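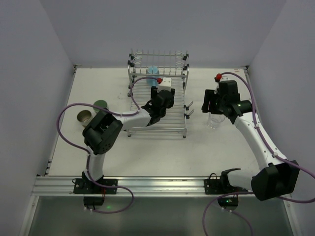

Fig. 1. Metal dish rack with cups and a glass.

Housekeeping Skills, Unit 5: Washing Up by Hand
Tutor: Drita Bošković

Read this before the practical. Bring an apron and a clean tea towel.

Order of washing
Scrape and stack everything first. Glasses go in first, then cups, cutlery, plates, and pans last. Change the water when the suds have gone or when you can see grease on the surface. On a full tea service this can mean three bowls of water.

Water and detergent
Use water as hot as your gloved hands can stand. The college buys detergent in 700 ml bottles, and one short squeeze does a bowl. More than that leaves a film and takes longer to rinse.

Soaking
Burnt pans: 20 minutes in hot water with a little detergent, then a nylon scourer. Egg and porridge come off more easily in cool water. Do not soak wooden spoons, boards or knives with wooden handles. Sharp knives are never left in the bowl where another person might reach in.

Rinsing and draining
Rinse under the running tap. Air drying is preferred to a cloth, as a damp cloth carries germs from one item to the next. Stand cups and glasses upside down and leave gaps between them. If you must use a cloth, take a fresh one for glassware.

Cleaning the rack
Racks get slimy underneath and are often missed. Wash yours at the end of each session, dry the wires, and wipe the drainer below.

For next time
Read the Fernov handout on limescale. Write half a page on when a dishwasher is the better choice. Hand it in at room 233 by the end of October.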